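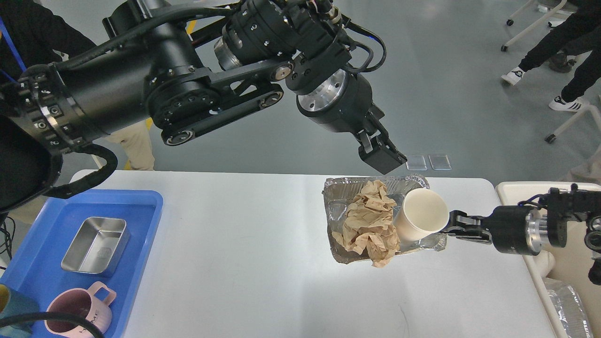
Oak gall ink, second go at the Trernerach galls

January 2, 2021

Happy new year to whoever reads this after me. It is very quiet in here and the heating has only just got going, so I am writing with my coat on and will forgive myself the handwriting. I meant to write up the ink before the holiday and didn't, and now I have two lots of notes, one on the back of an envelope and one in my head, and I want them in the same place before I lose either.

The galls first. These are the ones Victor picked up on the walk at Trernerach, mostly the hard brown marble sort, with a few softer ones mixed in that I would have left on the ground if it had been me (sorry Victor, they were a lovely present all the same). A good many have the little exit hole in the side. The old books fuss about this and say you want them without a hole, before the wasp has gone, and I did sort them that way for the first batch, which took me most of a very pleasant evening with the radio on. For this second batch I didn't sort at all. Everything went in together, holes and all, so that we could see if the fuss is worth it.

The whole bag weighed 1,739 g on the big scale, which is far more than we need for ink and probably enough to keep us going until one of us gets tired of it. What I used is a small scoop out of that. The rest is in the lidded bin under the window. Please don't put anything damp on top of it, as the last bag went furry that way and I was very sad about it.

Crushing. I tried the pestle and it was hopeless, they skid about and then one shoots off under the cupboard. Wrapped in an old tea towel and hit with the wooden mallet on the floor is much better. You want crumbs about the size of coarse pepper, and a bit of dust doesn't matter. I did mine too fine in the first batch and it clogged the filter for the whole afternoon.

Soaking. Rainwater from the butt, around 1,000 ml, poured through muslin first to get the moss out. Into the glass jar with the crushed galls, lid resting on top but not screwed down, and left on the shelf by the door. I gave it a stir whenever I went past, which means a great deal on some days and hardly ever on others. By the end of the soak it was the colour of strong tea and smelled a bit like a wet garden shed, in a way I have got quite fond of. 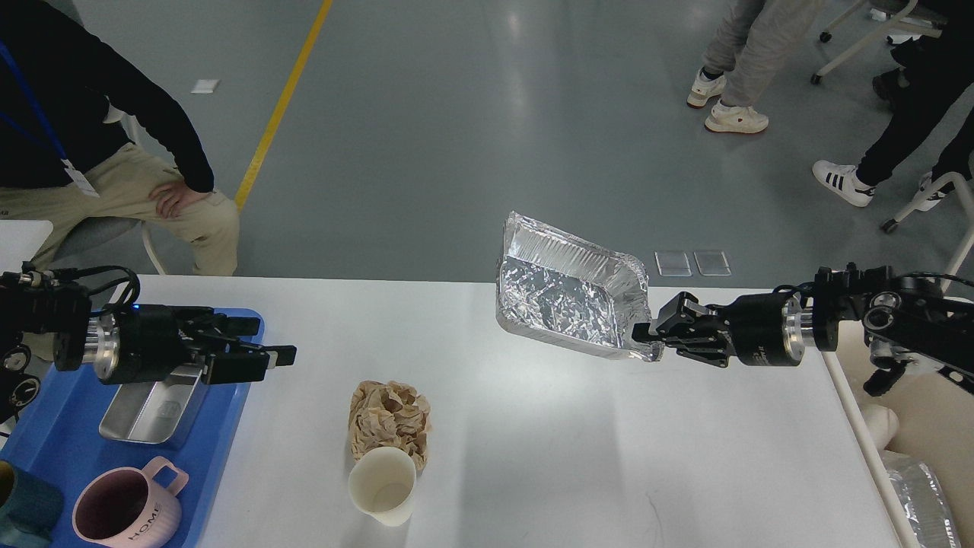

After that I strained it twice, once through muslin and once through the papers from Tymoshchuk. These really are slow but they give a very clear liquor, and I think the patience is repaid when you get to writing with it. If you are in a hurry use the muslin alone and let the jar stand overnight, then pour off the top gently and leave the sludge behind. Iman does it that way and hers writes perfectly well, so I may be making work for myself.

Iron. I used the iron sulphate from Postden, the pale green crystals, not the older tub that has gone rusty at the edges. Gloves on, and do it in the glass beaker. Dissolve it in a little warm water first and then tip it slowly into the gall liquor. This is my favourite moment in the whole business and I still call people over to watch: it goes from tea to a deep purple-grey as you pour, and then carries on darkening once it meets the air. I put in slightly less iron than last time. The first batch was handsome on day one but I have a feeling it has too much iron for its own good, and there is a faint brown halo round the heavier strokes on the test sheet that I don't care for.

Gum arabic last. Lumps, soaked overnight in their own small jar, stirred in to thicken. I add this by feel, sorry, I know that is no help to anybody. When a drop hangs on the nib for a moment before it falls, stop. With too much gum it goes shiny and stays tacky, and I had to blot half a page in the first batch.

Tests so far. I wrote the same three lines with both inks on three papers: the cheap pad, the cotton rag offcuts, and the heavy cream sheet from Drunis. On the pad the new ink feathers badly, as everything does. On the rag it is crisp and pale when it goes down, and it turned a proper black by the next morning. The Drunis sheet is the surprise, it sits up on the surface and looks almost blue until it dries, and the hairlines are the finest I have managed with any ink I have made. The unsorted galls don't seem to be any weaker than the sorted ones. I wouldn't swear to it, as I changed the iron as well, which was silly of me. One thing at a time would have told us more.

Iman looked at the sheets before she went away and thought the first batch was warmer and the second colder. I couldn't see it at all until she held them up by the window, and now I can't stop seeing it.
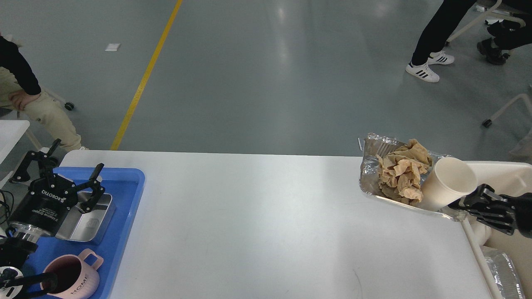
I have taped half of each test sheet inside the south window with a strip of card over the other half, to see what the light does. They can stay up until February, and please could everyone resist peeking under the card, me included. Initials and batch are pencilled on the back of each one.

Storage: the new ink is in the brown bottles with a clove in each against mould. I had no cloves left for the last bottle, so that one is our accidental control. Label says NO CLOVE. The first batch is in the old jam jar and it has already thrown a sediment, so shake before use, and keep it well away from fountain pens. Dip pens only for both of them. Victor, I do mean you.

Cleaning up. Rinse nibs straight away in plain water, then dry them properly on the rag. The stain on the draining board is mine and I have tried lemon juice on it, which took it from black to a sort of fawn. I'll have another go.

To do next:
- a third batch, same galls, same iron as batch two, but sorted, no holes
- try a splash of white wine in the soak, as in Iman's recipe
- more cloves
- write to Postden about a smaller tub, we can't possibly get through this one
- ask Victor where the wooden funnel has gone

Weighed the full crate of bottles before putting it on the top shelf, as the bracket worries me: 3,073 g. The bracket seems content, but I have put the crate over the upright to be kind to it.

Notebook Recipes Materials Shelf list Contact

Recent entries
Walnut husks, the long simmer
Mending the muslin frame
Gum arabic: lumps or powder?
Cutting reed pens with Iman Kettani
Batch one, oak gall, first notes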